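Studio notebook, 30/09/2018
Pistlow EP, vocals and rough mixes

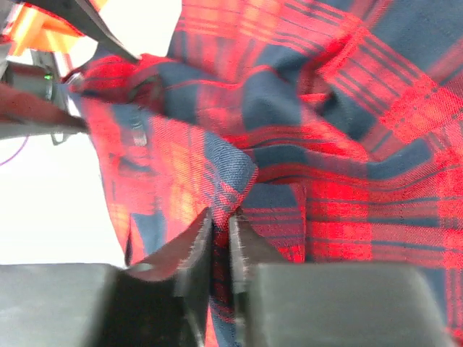
Started the day on "Odoi" again, the slow one, and I think we finally have a lead vocal I can live with. Akua sang it sitting down this time (her idea!) and the low notes in the second verse came out so much fuller. We still have that splashy, hard sound off the back wall on anything loud, and I want to try soft stuff before we spend money on panels. A big piece of red and navy plaid, bunched up in loose folds like the one in the photo, ought to take more off the top end than the same cloth pulled flat, so that's my plan for behind the mic. Bartosz thinks it'll do nothing below the upper mids. He's probably right, but the upper mids are what's bugging me.

Vocal chain for my own memory: the old ribbon, pad off, hardly any compression going in. Pop shield a hand's width away. I had it closer on the first few passes and every "p" in the chorus went off like a cannon. Kept takes 12 and 17. Take 17 has the better ending but she comes in early after the bridge, so I'll comp it with 12 and hope the breath matches. If it doesn't, leave the early entry. Kamlesh heard it over the talkback and liked it, said it sounds like she couldn't wait.

Low cut on the vocal is at 200 for the demo mix, which is too high, I know, it's only there to keep her out of the way of the harmonium. Wumpini, if you open this session before I do, please don't print it like that!

"Praner" is still a mess. Drums are great, bass is great, put them together and it turns to soup. I flipped the phase on the bass DI and got some of the bottom back, then nudged it by ear and got a bit more, then went too far and lost the lot. Saved the version before that as "praner bass ok". The shaker has to go, or at least sit out until the second chorus. Efua played it beautifully but it's fighting the hi-hat the whole way through and my ears were tired by the first verse.

Words: Akua rewrote the last verse of "Flundon" over lunch. It used to have all that business with the harbor and the lanterns, and now it's four plain lines about her sister moving out. Much better. I got a lump in my throat, which is awkward when you're supposed to be watching meters. It's short though, so the outro needs a trim. Right now it runs over 40 seconds and I'd cut it in half.

Still to do:
Comp "Odoi", send to Wumpini
Restring the nylon guitar, the D is dead
Ask Kamlesh for his harmony idea before he forgets it
Find the long XLR, last seen under the piano
Back up the drive (did the sessions folder, not the samples)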